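Das Gästehaus Sedow sucht zum nächstmöglichen Zeitpunkt **zwei Mitarbeitende (m/w) für Wäsche und Zimmerpflege** in Teilzeit.

Aufgaben:

- Abziehen, Sortieren und Zusammenlegen der Bettwäsche
- Beziehen der Betten – auch der Kinderbettwäsche
- Einräumen der Textilien in die Einbauschränke

Die Wochenarbeitszeit beträgt 13 Stunden, verteilt auf drei Vormittage. Erfahrung in der Hauswirtschaft ist erwünscht, wird jedoch nicht vorausgesetzt.
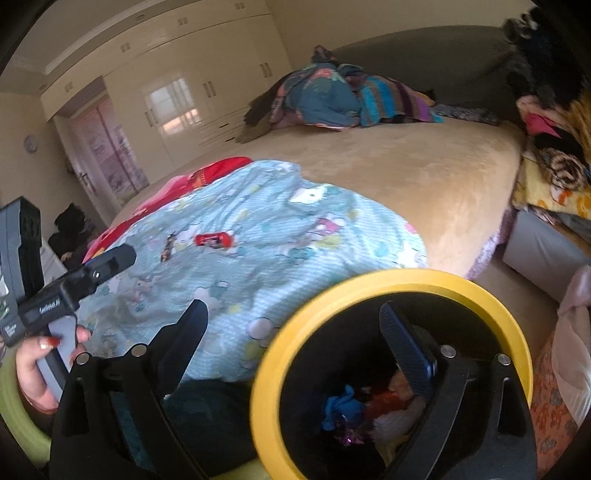
Schriftliche Bewerbungen mit Lebenslauf sind unter der Kennziffer 42 bis zum 2. November 2013 an die Hausleitung, Jae-in Yoo, zu richten. Eingereichte Unterlagen werden nicht zurückgesandt.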